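Home | News | Visits | Archive | About

An afternoon at the Stisov open lab
Mar 17, 2022

Print this page | E-mail this page
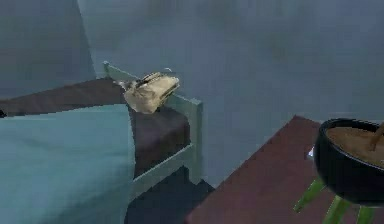
I went to the Stisov open lab expecting hardware and spent most of the time in front of monitors. The outfit sells Gralen, a planner for household robots, and nearly all of its work is done in simulation. That is cheaper than breaking plates, and I have no quarrel with it. My quarrel is with what gets claimed afterward.

The pitch goes like this. Gralen takes a camera view from inside a simulated room, picks out what can be moved and what can't, and hands a list of steps to the controller. The talk gave a success rate of 89 percent over 422 trials. I asked how many different rooms that covered. The answer was 2, a bedroom and a kitchen, with the objects shuffled between runs. So the planner has seen a great many arrangements and hardly any homes.

The rendering bothered me too. A bed and a blanket you can read well enough. But something pale and crumpled lay across the end board of the bed, and I could not have told you if it was laundry or a pillow. The planner presumably gets its label straight from the simulator – it never has to wonder. When I raised this, I was told perception is handled by a separate module called Tidum, to be shown in July. Fine, but then the 89 percent is a planning number, and the slide should say so.

To be fair, the tooling is good. Every run is logged, and you can step backward from a failure to the moment the planner chose badly. We did this with a failed grasp on a bowl, and the cause was plain in under a minute. I have sat through paid demos from bigger names, Hijazi included, where a failure was simply skipped. The replay viewer also opened a batch of 192 runs on an ordinary laptop without choking.

Would I buy a license? Not this year. I want to see Tidum feeding the planner with no labels handed over, in a room neither has been tuned on. I left my address for the July session and took the parking voucher.

Contact us | Copyright 2022, all rights reserved | Back to top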